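Speaker notes, local history evening
Talk: The tribunal at Brisholm and the men who asked for time
Paloma Pruitt, 11/16/18
Forty minutes plus questions. Slide numbers are in the file, not here.

Opening

Thank Rochelle Whitlock for the invitation and for the loan of the minute book. Say early that this talk is about the draft appeals board in Brisholm, 1917 and 1918, and mostly about the farm claims. Religious objectors come into it, but they were a small part of the board's work. People who came for them should hear that now and not at the half hour.

Where the records are. One minute book, complete. One box of letters, not complete. The newspaper ran a column on the hearings until the spring of 1918 and then stopped. I have not found out why.

The board

Three men sat at a time. The chairman was Vaughn Strickland, who owned the feed store and had two sons of draft age. Both sons were called. Neither filed a claim, and he mentioned that at hearings more than once. It is in the minutes.

They met upstairs at Charbonneau Hall. Show the street photograph. The stairs were on the outside of the building then. Men waited on the stairs in all weather, and there are two letters complaining about it.

Numbers

The minute book lists 764 claims. Of these, 395 were for farm work. Another 157 were for dependents, meaning a wife, children, or parents who could not work. The rest are a mix, and the clerk was not careful about sorting them. Do not try to break the rest down further on the night.

The board turned down 259 claims. Pause here. People usually expect the number to be higher.

Many of the claims allowed were only for a few months. A man would get until the end of harvest, then come back and ask again. Each time he asked, the clerk gave him a new line in the book. So 764 claims is not 764 men. Say this twice. It was got wrong in the newsletter last time.

Edvin Blomqvist

He is the main case. Age twenty-four, dairy farm on the Sesen road, father with a bad back. Filed for farm work in August 1917. Allowed until December. Filed again in December and was refused.

Read the letter from his father. It is short. Go slowly over the part about the cows, where he lists what time each job starts in the morning. Do not act it out.

Second hearing: Strickland asks whether a younger brother could do the milking. The answer in the minutes is "He is nine." The claim was refused four lines later with no reason given. Blomqvist went to camp in January, came home in 1919, and farmed the same land until he retired. His granddaughter may be in the room. Check with Rochelle before starting.

The objectors

Keep this to five minutes. Six men from the meeting house at Verik claimed on grounds of conscience. The board knew most of them and had bought milk and lumber from them for years. The hearings are polite in the book and less polite in the newspaper.

Four were certified for noncombatant service and went. Two would not put on the uniform when they got to camp. Their letters home are in the box. Read the one about the cold floor if there is time. If there is not, skip to the chairman's note.

Chairman's note: Strickland wrote to the camp asking that the two be given work on a farm under the furlough rules. There is no copy of the reply. One of the two was on a farm by late summer. I do not claim the letter did it.

What I do not know

The minutes do not record votes. We cannot say how each member decided. People will ask if the board favored its friends. A few refusals look harsh and a few approvals look easy, but I have only matched names to land records for the first year. Say so and move on.

Also unclear is what happened to the second clerk, who signs the book from March on with initials only.

Likely questions

Was anyone jailed? Not from this board, as far as I can find.
Could men appeal? Yes, to the district board. Those files are at the state archive and I have been through one box.
Are the names public? Yes. Copies of the list are on the back table. Ask people not to take the binder home.

Closing

Gus Villanueva is looking for family letters from 1917 to 1919. He can scan them the same night and hand them back. His phone number is on the last slide. Leave it up during questions.

Thank the hall. Chairs go back against the east wall.

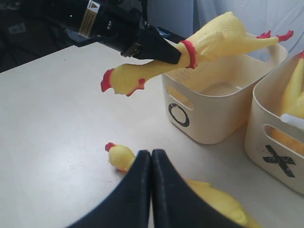
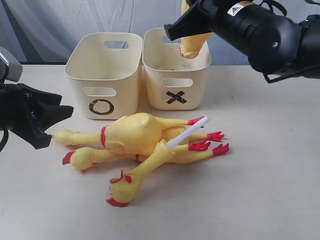
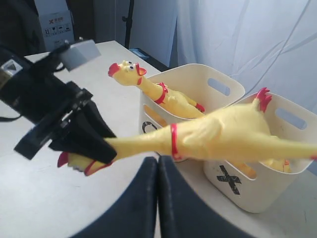 Yellow rubber chicken held in a black gripper, three views.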